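Workplace Storage and Handling
Unit 9: Floors, shelving and flat molded parts
Instructor: Wendelin Holzer
Room 601, Dreltunberg

Before class, read the chapter on manual handling and bring your unit 8 sketch. You will need it for the exercise at the end.

1. The floor

Last unit covered load and reach. Both depend on what the shelving stands on. In a warehouse this is nearly always concrete. In an office, a classroom or a converted shop it may be tile, vinyl or carpet, and storage planned for one does not always work on another.

Carpet gives under load. A light unit stands on it without trouble. Once the unit is loaded, the feet sink, and they sink unevenly if the weight is on one side. Check plumb after loading as well as before. Put a spreader plate under each foot if the carpet has padding.

A patterned carpet also hides things. Screws, clips and washers in gray or silver are hard to find once they land on gray flecks. Open hardware bags over a tray, and count the fasteners back in when you finish.
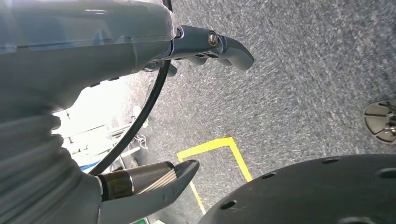 Fig. 1. Speckled gray carpet. The flecks run from light gray to a darker bluish gray.

Carts roll harder on carpet than on a hard floor. Small casters are the worst. If parts arrive by cart, use large wheels or shorten the trip.

2. Shelving

Most steel shelving used for light and medium loads has the same main members: uprights, shelves and braces. Learn the names, they come up on the quiz.

Uprights carry the load down to the floor. Shelves hang from or bolt to the uprights. Braces keep the unit from swaying. A unit with its braces left off will often stand up and look fine, and it will take weight, but it moves sideways when someone pulls a part off it. Fit the braces before the first load goes on.

For the exercises we assume the Prisix unit, with shelves 945 mm wide and 300 mm deep. Those are the outside dimensions. Usable depth is less if the shelf has a lip.

Long bars, rails and edge members deserve a separate note. They get bumped more than anything else in the room, mostly by people turning with something in their hands. Leave a clear hand space under any bar people reach beneath, and keep labels and hooks off the underside.

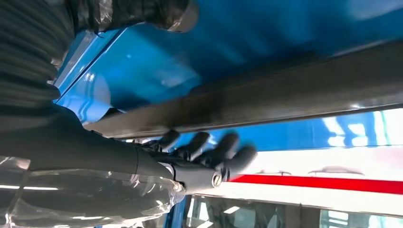
Hand space is measured from the lowest point of the bar to whatever is below it. Measure with the shelf loaded. Nazar Prokopenko's handout from Monday has a table of clearances for gloved and bare hands – use the gloved column for everything in this course.

Order of work when loading an empty unit:

Heavy parts go on the lowest shelf.
Parts used every day go between knee and shoulder height.
Light, bulky parts go on top.
Anything longer than the shelf is dealt with last, when you know how much room is left.

3. Large flat parts

Molded panels are awkward to store. They are light for their size, they have openings in odd places, and they flex if held by one corner. A panel with a raised rim will sit flat with the rim down and rock slightly with the rim up if the back has ribs or bosses.

Before lifting, look for a place to hold. The edge of a recess or a large opening is often better than the outer rim, as it is closer to the middle of the weight. Curl the fingers over the edge and keep the thumb under or inside. Do not lift by a narrow strip between two openings. It can crack, and on black plastic the stress mark shows white and does not come out.

Overhang is the other problem. A panel put down at an angle will usually have one end past the edge of the shelf. A short overhang is acceptable while you are working with the part. It is not acceptable in storage, where it will catch a sleeve or a passing cart. Turn the panel square to the shelf, and if it still sticks out, it belongs on a wider unit or upright in a rack.

Small slots and round holes near the rim are normally fixing points. Do not hang the part from them unless the drawing says so.

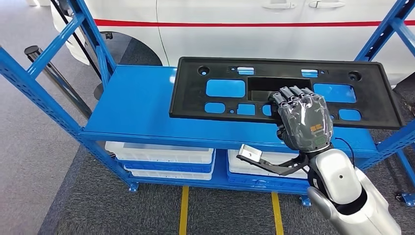
4. Exercise

Work in pairs. Take your unit 8 sketch and redraw it for the Prisix dimensions given in section 2.

a. Mark the uprights, the shelves and the braces.
b. Place one molded panel on the top shelf so that nothing overhangs. State which way up it sits and why.
c. Mark two good holding points on the panel and one bad one.
d. Note the floor type and any change you would make to the feet.

Hand in one sheet per pair. Pencil is fine. Unit 10 covers labels and bins.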